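Data collection operators, hand-held grippers
Roussel site – fixed term, starting August
Contact: Annick Aubert, collection lead

Nivon is recruiting operators to record manipulation examples for Clirkine, our learning system for two-handed table work. Operators carry out short tasks with a pair of hand-held grippers while the tools and a head-mounted camera record. No robot arm is used at this stage. The recordings are cleaned, labelled and passed to the training group at Hastent.
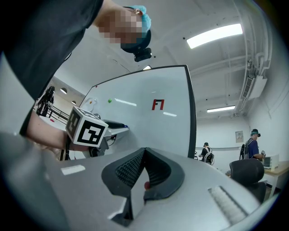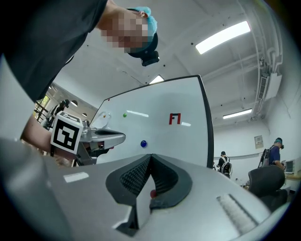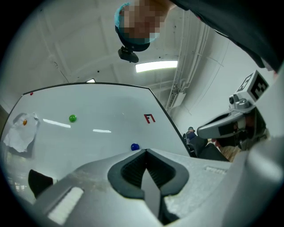 Do I need experience with robots or programming?

Experience of either kind is not required. Operators do not write code and do not handle the trained system. We look for steady hands, patience with repeated work and the ability to follow a written procedure without drifting from it. Training is given on site and is paid at the full rate.

The work

Each operator is given a task sheet at the start of the shift. A sheet names the objects, the starting layout, the end state and the number of examples wanted. Typical sheets cover picking up and placing small objects, passing an object from one gripper to the other, moving paper or cloth, and opening and closing containers. A normal shift is 80 accepted examples. The target for the current phase is 3248 examples per task family, of which the first 1000 go to Hastent as a trial set before the rest are recorded.

An example is accepted when:
the markers on both grippers can be tracked from start to finish
the jaws are closed and opened by the operator at a natural speed
the object ends where the sheet says it should
no other person's hands enter the working area

Failed attempts are kept if they are complete. A dropped object followed by a clean recovery is useful to the training group and should be marked as such in the log – do not delete it. Attempts broken off halfway are discarded and do not count towards the shift figure. Starting positions are varied between examples according to the sheet, and operators are asked not to settle into a favourite layout.

Other duties: calibration of both grippers before the first recording and after any knock, cleaning of finger pads, charging and changing of batteries, and a short written log. Faults in the tools are reported to Yannick Pichon, who looks after the hardware. Operators do not open the housings or adjust the marker cubes themselves.

Conditions

Shifts run from 8.30 to 12.30 or from 13.30 to 17.30. Operators work one shift a day, with a break after each recording block. Most of the shift is spent standing, often leaning forward over a table, and the grippers are held in both hands for several minutes at a time. Table height can be changed on request. A disposable cap is worn under the head-mounted camera and is supplied. Sleeves should stay clear of the forearm and wrist when recording. Rings, bracelets and watches come off before calibration.

The room is shared with other recording stations, so some background talk and movement is normal. Faces are blurred before recordings leave the site. Sound is not recorded. Every operator signs a consent form covering the use of the recordings for training and for technical publications – please read it before accepting a place, as recordings already passed to Hastent cannot be withdrawn one by one.

Requirements

Aged 18 or over
Full use of both hands; left-handed applicants are welcome
Normal or corrected vision (small glasses frames fit under the camera mount, large ones may not)
Able to read task sheets in English
Available for at least 3 shifts a week until the end of the phase

Pay and selection

Pay is hourly and does not depend on the number of accepted examples. Travel within the local zone is refunded monthly against tickets.

Selection consists of a short call and a trial session on site. In the trial, applicants calibrate one pair of grippers under supervision and record a simple pick-and-place sheet. Both parts of the trial are paid.

To apply, send a CV of one page and the shifts you can work to Annick Aubert at the Roussel office, with "Clirkine operator" as the subject. Questions on the tools or on physical demands can be marked for Yannick Pichon. Applications are read as they arrive and the post closes when all places are filled.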